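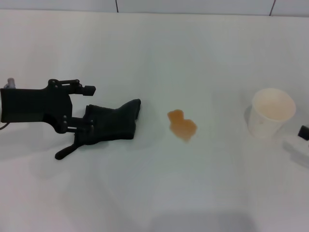 Our project was a tabletop. More exactly, it was the choice, fitting and care of a new tabletop for the shared workroom on the ground floor of the Cundetti building, where the old one had reached the age at which a surface starts keeping a diary. Glue, coffee, marker ink, the outline of somebody's lunch container: all of it was still legible if you leaned down. The course brief asked us to pick a piece of furniture used by more than one class and improve it on a budget of $60, which rules out most improvements and nearly all furniture. We ended up with white. The top is smooth, it stands against a white wall, and a shadow falls on it as a faint gray patch with no hard edge, which matters more than we expected and gets its own section below.

1. What was wrong with the old top

The old surface was brown with a printed grain that looked like no tree we could identify. It had a dull patch in the middle, where people work, and a nice finish in the back corners, where they don't. Small dark parts disappeared on it completely. Lenni Koivisto lost a screw there in the first week of the course, accused two other people of taking it, and found it later with his elbow.

We asked people who use the room what they disliked about the table. The answers were mostly about the chairs. Once we had gotten past the chairs, the complaints were that the table looked dirty when it was clean, that tape pulled up bits of the finish, and that you couldn't tell what was on it without touching it. One person said it was fine. He was thanked for his time.

2. Choosing the new one

We looked at three options. The first was to sand and oil the old top, until we found out that there was nothing under the printed grain worth sanding down to. The second was a mid-gray board that one of us had seen at a relative's shop and talked about a great deal. The third was a white Vitlow panel, sold off cheaply with a chip on the underside. It came in under budget with enough left for screws and a bottle of Bromeck surface cleaner.

Our instructor, Ms. Ikonen, asked us to write down why we rejected the gray board, and to use a reason other than the price. Our reason is that gray hides dirt. A table that hides dirt gets wiped when someone's sleeve sticks to it. A white one embarrasses people much earlier.

3. Fitting

The fitting took one afternoon in March, plus the part of an evening we spent looking for the correct driver bit. The old top came off easily, apart from one screw that had been painted over. We traced the frame onto the underside of the panel, drilled pilot holes and fixed it from below so that no screw heads show on top. We had measured the frame twice. The two measurements disagreed by 3 mm and we went with the one we liked better, so the overhang is slightly larger on the wall side. With the table pushed back you would have to go looking for it, and we would prefer that you didn't.

The edges were rounded over lightly with fine paper. Somebody (the report is a group effort, so the name stays out of it) rounded one corner quite a bit more than the others. It is now known as the friendly corner.

4. Shadows and glare

We had not planned a section on light. It came up on the first morning, when we sat down at the table and half of us squinted. A white top throws the ceiling light straight back at you, and with a white wall behind it there is very little for the eye to rest on. At the far side it can be hard to say where the table stops and the wall begins. Lenni set a mug down with great confidence in a spot that was mostly wall. The mug survived – it was the ugly one, so of course it did.

On the other hand, anything dark stands out at once. You see the outline of a thing clearly and you can see daylight-white gaps in it where the table shows through. On the brown top those gaps would have filled in with fake wood. Shadows also stay pale enough that they don't get mistaken for objects or for stains, a mistake we made regularly on the old surface and once tried to scrub.

For people bothered by the glare we tried a sheet of matte paper over the part nearest the light. It helped until it was used for notes. We have not found a better answer within the budget, and would suggest sitting on the other side.

5. Stain trial

We used an offcut for this, having been told plainly not to use the table. Coffee, ballpoint, permanent marker and tomato sauce were each left for 2 hours and then wiped with a damp cloth, followed by the Bromeck cleaner where the cloth gave up. Coffee and sauce came off with water. Ballpoint needed the cleaner. The permanent marker left a pale purple ghost, and we admire its honesty in labeling.

We also rubbed the offcut with the rough side of a sponge for 2000 strokes, divided among the group and complained about evenly. It came out a little duller than the untouched part when held at an angle to the window. Lying flat, we couldn't tell them apart.

6. Things we would change

Measure the frame a third time. Buy the driver bit first. Put a thin dark strip along the back edge so that mugs have some warning; we have the strip, and it is waiting for someone to agree on a glue. The care instructions are taped inside the supply cupboard door, and Ms. Ikonen has the spare offcut in case anyone wants to continue with the marker.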